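Counter Notes: Setting Up the Snack and Drinks Table
Apr 4, 2024
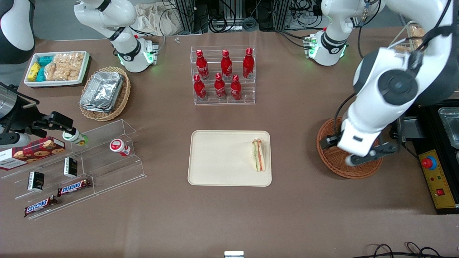
Grab-and-go table with tiered bottle rack, wicker baskets, snack tray and sandwich tray.

The Clollach site has moved its afternoon refreshments from the wall shelf to a single brown table. The purpose of the change is to put drinks, packaged snacks and wrapped sandwiches in one place and to shorten the time needed to restock. The layout follows the Troncoso counter plan, which was used at two smaller sites last year. This item sets out the main points of the plan for staff at other locations who will be making the same change in May.

Bottled drinks

Bottles go in a clear acrylic rack with two levels, placed toward the back of the table at the center. The rack at Clollach takes Coca-Cola in two rows of three, with the back row on the higher level. Both rows can be read from the front, and no bottle has to be moved to reach another. Labels face forward. When a bottle is taken from the front row, the gap is filled from storage and the back row is left alone until the end of the service period.

The rack should stand flat on the tabletop. Do not place it on a cloth or a mat. Acrylic slides easily on fabric, and a loaded rack is heavy enough to tip if it is pulled from one side.

Small bottles

The stepped acrylic stand runs along the left side of the table. It has several transparent tiers and is meant for small items that would be hidden behind anything taller. At Clollach it is used for a box of cookies, two small black boxes, two Snickers bars and a small white bottle with a red cap. Fill the stand from the highest tier down. A part-filled stand looks orderly if the empty tiers are at the front, and it is easier to see what is missing.

Packaged snacks

Snacks are kept in a white rectangular tray at the upper left. Small wrapped packets go on the left side of the tray and puffed rice bars in clear wrappers are laid in rows to the right of them. The two types should not be mixed. Bars laid in rows can be checked at a glance, while packets settle into a pile and have to be turned over to check the dates.

The tray has a working limit of 30 pieces. More can be fitted in, but the upper layer then slides over the rim whenever someone takes a packet from below. Extra stock stays in the storage cabinet.

Sandwiches

Wrapped sandwich wedges are served from a beige tray with rounded corners, in the center of the table directly in front of the bottle rack. Wedges stand on their side so that the filling shows through the wrapper. Start at the right end of the tray and work left.

Sandwiches are brought out in small batches and are not to be left on the table for the whole afternoon. Any wedge that has been out for two hours is removed. The time of each batch is written on the stock sheet, not on the wrapper. Sites that use Garum as their sandwich supplier should note that the delivery crates now hold 13 wedges per layer, so the batch sizes on the old sheet no longer match and the sheet will need to be reprinted.

Baskets and foil containers

An oval wicker basket holds the stack of silver foil food containers. It sits just below and to the right of the snack tray. Foil containers dent when pressed, so the stack should be lifted out from the sides and never pushed down to make room. Containers with bent rims are set aside, as the lids will not seal on them.

The round woven basket stands on the right side of the table. Sites may decide what to keep in it, provided that the contents are dry and individually wrapped. Do not line either basket with paper. Crumbs collect under the lining and are not noticed.

Wicker is cleaned with a stiff dry brush once a week. If a spill has soaked in, wipe the basket with a damp cloth and leave it to air for 4 hours before it is used again.

Cleaning the acrylic pieces

Rack and stand are washed in lukewarm water with mild dish soap and dried with a microfiber cloth. Window spray and alcohol wipes are not suitable and will cause fine cracks along the edges over time. Ditex cloths have been ordered for all sites in packs of 400. One pack is expected to last a site through the summer. Cloths used on acrylic should be kept apart from those used on the tabletop, where grit is picked up and later leaves scratches.

Ordering

Sites that do not yet have a bottle rack or stepped stand should send a request through the supplies form before the end of the month. Give the depth of the table as well as the length. The rack and the sandwich tray sit one behind the other, and a shallow table will not take both. Trays and baskets can be bought locally if the size is close to that on the plan.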